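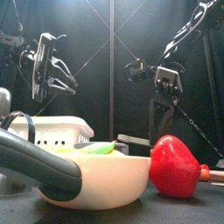
Lech Mazurek thinks it would be quicker to do it by hand, and has thought so every day since February. He would like it noted that it would also be quicker to do it by hand while eating a sandwich.

Noted, Lech. Welcome to the Stineston gallery, in which we show off the sorting cell to the rest of Wellico, and to those relatives of ours who believe we now work alongside something out of a film.

For anyone who hasn't been down our end of the building: nurseries hire play sets from us, and the play sets come back in a state. Kitchens are mixed up with tool benches, spanners turn up in saucepans, and there is always fruit. All 545 sets on the books used to be picked apart and put right by hand at the long benches. Now some of that goes to a pair of arms on a black table with curtains, which Yareli Barajas has named Fuchs and Pelletti after two teachers she had at school. She says neither of them liked being rushed either.

What has changed for us is mostly the sort of tired you are at home time. It used to be shoulders. Now it's eyes, from watching a gripper think about a tomato. You lay the table, you step back, you make a note of what got picked up and what didn't, and you lay the table again. I did 80 layouts in my first week on the cell and started arranging my own dinner at an angle.

The tool bench pieces are their own department. They came over to the cell after the kitchens, on the grounds that a spanner has a sensible shape and would be easy. The person who said so has since moved to accounts.
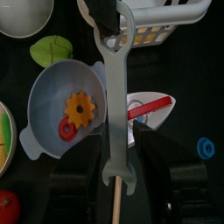
Toy spanner on its bar, fingers open. The gear and the red ring are in the saucepan, as is traditional.

There was a fair bit of muttering when the cell arrived, and I did my share of it. We were told no jobs would go, in the tone people use when they haven't checked. So far none have. Yareli and I swap between the cell and the benches, and Lech stays on the benches, where he does the hinges, the Velcro and anything sticky. The sticky list is longer than the project plan allowed for.

The bit I didn't expect to mind was the quiet. At the long benches you talked all day, about football and other people's kitchens, and your hands got on with it. On the cell you stand with a clipboard and say "nearly" to a machine. We've asked for
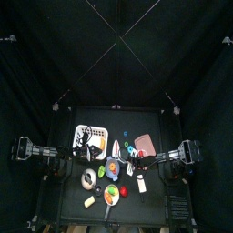
the radio to be moved across, and have been told that this needs a form. The form is with Yareli. In the meantime Lech shouts the scores over.

The target for the spring is 200 pieces a shift put in the right basket without one of us leaning in. Lech has offered to race it for a packet of biscuits, and he has already chosen the biscuits.

More pictures when the next lot of sets comes back. If you have borrowed the good clipboard, it lives on the hook by the cell.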